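Floor Tips from the Storevano Robotics Club

The club teaches a machine to clean a bedroom. It meets in July, when sensible people are outdoors, and it has so far produced one working mopping routine and a good deal of knowledge about floors that none of the members wanted. Parents kept asking for the cleaning part without the programming part, so the page has been split. The programming notes are on the other tab. These are the tips.

Everything below was learned while training for the Berkar Cup, household round, in which a team has eleven minutes to clean a floor and is marked down for streaks, for puddles and for hitting the furniture. We came to it knowing a lot about motors.

Sweep first. Yes, again.

Our first 200 trial runs were done without sweeping, on the theory that a mop is a broom with ambitions. A wet mop does not pick up hair. It collects the hair, rolls it into something like a small caterpillar and puts it down again near the skirting board. Dry sweep or vacuum, then mop. If you only have the energy for one of the two, sweep.

Zorica Stojanovska's method for hair is a rubber-edged squeegee pulled towards you in short strokes. It works on tile, on vinyl and on the team captain's jumper.

Change your angle before you decide a floor is clean

Glossy tiles lie. Stand with the light in front of you and you get a white patch where you can't tell dirt from shine, and neither can a robot, which cost us most of a fortnight. Walk round to the other side and look again. Crouching helps. So does a torch laid flat on the floor with the big light off, though you may not thank yourself for it.

The team's software now looks at each patch from two positions before it makes up its mind. Waltraud Baumgartner, who runs the club and has cleaned a house every week for longer than most members have been alive, pointed out that she had suggested this at the first session. The minutes bear her out.

Follow the pattern, not the room

Herringbone and chevron floors are lovely to look at and a nuisance to mop, because the joints run in two directions and whichever way you push, you are crossing half of them. What works for us:

Mop in one direction with a well-wrung pad.
Turn and go over the same bit at a slant, along one set of joints.
Then slant the other way.
Finish with a dry cloth, in any direction you like, as by then you will have stopped caring.

It sounds like three times the work. In practice each pass is quick, and you don't end up with that fringe of grey along every zigzag.

Give the long seams their own five minutes

Dirt likes a straight line. Where two sections of floor meet there is often a longer, wider joint, and it goes dark well before the rest does. A flat mop glides across the top of it without a care. Use an old toothbrush and a paste of bicarbonate of soda and water, leave it a few minutes, scrub along the line and wipe up with a damp cloth. Don't use vinegar on grout, and don't use it together with the bicarbonate either. The fizz is exciting and the cleaning is poor.

The robot can't do seams. We gave it a toothbrush. We have taken the toothbrush away.

Wring it, then wring it again

A pad should be damp enough to leave a mark that dries while you watch. If you can see your face in it, that's a puddle, and the judges take points for those. At home the penalty is a floor that dries in rings. We tested four ways of wringing and the winner was two hands over a bucket. The Preka spinning bucket came second and would have come first if the lid had stayed on.

Set the handle to the right height

Telescopic handles come out of the cupboard at whatever length the last person left them, and most people simply put up with it. The top should come to somewhere near your chin. Too short and your back complains; too long and you lose any pressure on the pad. Tighten the collar properly, too. A handle that slides down halfway through a stroke is annoying for a person. Our robot responds by continuing to mop the air, with great conviction.

Work from the bed outwards

In a bedroom, begin along the side of the bed and move towards the door. The edge where the bed base meets the floor is where the fluff gathers, so it wants doing while the pad is fresh. Tuck or fold the sheet up before you start. A sheet that hangs down over the side will trail on a damp floor, and then you have two jobs.

Watch where your own feet are, while you're at it. The early version of our routine cleaned a neat strip and then walked straight down it. Members laughed at this until Waltraud asked them to mop the clubroom, and they all did the same. 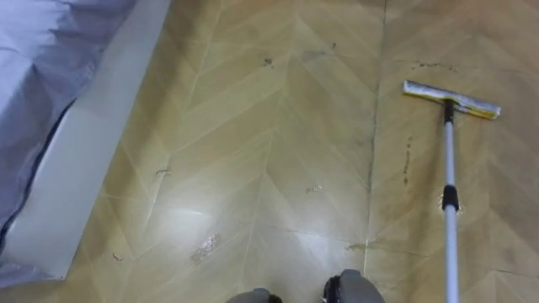 Practice floor with the flat mop: specks by the pole, a darker line along the seam, and plenty of glare in the middle.

Smudges and streaks that won't shift

A brownish smudge that survives two passes usually wants time more than muscle. Lay a damp cloth over it, go and do something else, and come back in ten minutes. For dark scuffs from shoes, try a clean pencil rubber or a dry tennis ball on the end of a stick. The tennis ball was Zorica's idea and is now a permanent fitting, as the robot can hold it and has yet to throw it.

Wash the pad, and not with the towels

Pads go grey and crumpled with use and that does no harm. What matters is whether they smell. Wash at sixty, leave out the fabric softener, which stops them soaking up water, and dry them flat. We keep four on the go and swap when the water turns the colour of tea. The Strömberg pads have lasted the longest for us, though they shrank a bit and one corner curls.

How much product to use

Less. A capful in a full bucket is plenty for an ordinary bedroom. Sticky floors are nearly always floors with too much cleaner on them, and the cure is two rounds of plain warm water. One member used half a bottle before a practice run and the robot travelled sideways for the first time in its career.

Joining the club

Sessions start at half past four in the back workshop. Bring indoor shoes, a packed tea and something you don't mind getting damp. No experience with a soldering iron needed, and apparently none with a mop. The spare key is with Waltraud, and so is the good bucket, which must be signed for.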